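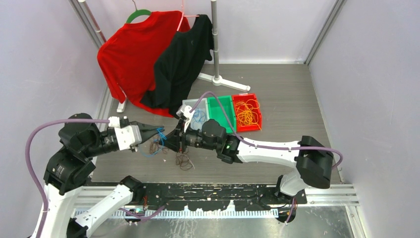 Two arms at the wire sorting task, with the three bins lined up behind the grippers.

Wirkach Bench Practice Guide: review

The Wirkach guide is a 30-page handbook on good practice for small two-arm cells. It covers layout, cable routing, housekeeping and sign-off. Our lab used it for 12 shifts of wire sorting and garment handling. Samina Virk ran the cell and I kept the notes.

The chapter on cables is the strongest. It asks for every arm cable to be clipped along the link, with enough slack at each joint for full travel. Our purple cables are clipped at intervals along the long white link of the right arm, and the guide's slack test took Samina a few minutes per joint. We re-routed one run after doing it.

The housekeeping rules are stricter than we're used to. Offcuts are to be picked up at every changeover, and drink bottles and other personal items stay off the metal table beside the arm bases. Charmaine Ngubane thought the bottle rule was fussy. I'd keep it, but the guide should say where things are meant to go instead.

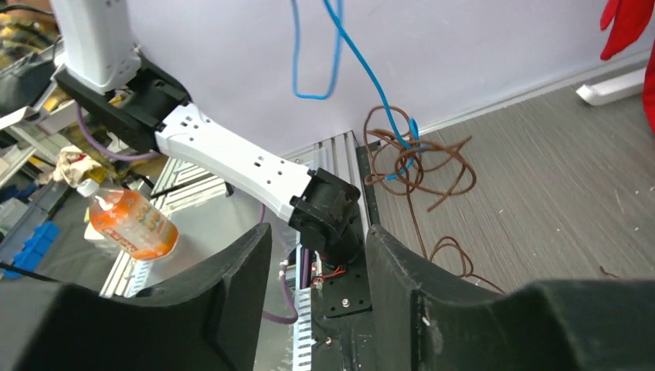 What could be better

The sign-off sheet has 80 lines and repeats itself. Lamisi Aidoo cut ours down to a single page. There is very little on soft items such as sweaters on hangers, and the colour coding section assumes you own the Dratville bin set.

Price and verdict

The printed copy with laminated cards costs $800 for a site licence. That's steep for one cell and fair for a lab with several. Buy it for the cable chapter and write your own checklist.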